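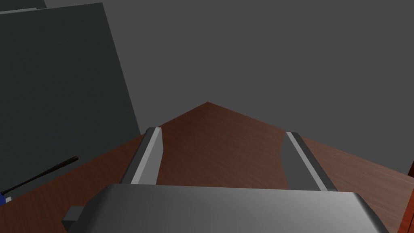 Sim wrist view, fingers open over the table.

Sternlow cell – pre-release check after the grip fault
Checked by: Ona Uibo. Second: Leif Þorgeirsson
Run in sim first, real arm stays locked out till all lines are signed

1. E-stop, both buttons. OK
2. Speed cap 10 percent for recheck. OK, was left at 50 from Wednesday. Who changed it? Log it next time
3. Finger open/close, 10 cycles. OK, no stall
4. Force limit on close. FAIL. Limit reads back blank after restart, controller falls back to the Fulateck default, way too high for handle work. Same thing that bent the lever on the real door. Type it in by hand untill patched
5. Table collision zone. OK
6. Dark upright panel next to table – not in the keep-out list. Added. Leif to confirm margin
7. Door handle approach. See below 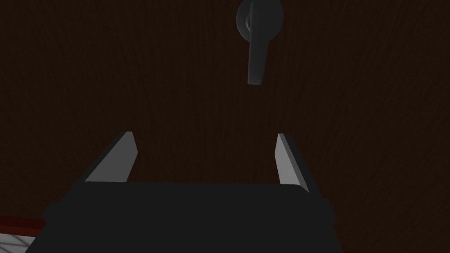
Item 7, fingers apart, tips short of the lever.

Comments on 7: arm must hold with clear space under the lever and wait for the go. Hold worked on 18 of 19 tries. One try it skipped the wait and went straight in, no warning on screen. Not acceptable, one is enough. Fail.
Lighting on the door side is dim, dark wood, hard to judge distance by eye. Use the readout, dont guess from the view

8. Restart after fault. Needs a person to press reset. OK
9. Fault log saved to Deketti share. Partial, skipped wait is missing from it

Result: NOT RELEASED. 4 and 7 open, 9 to be looked at
Leif – please rerun 7 from the start after the patch, full set, not just the one that failed. Tag stays on the real arm

O.U.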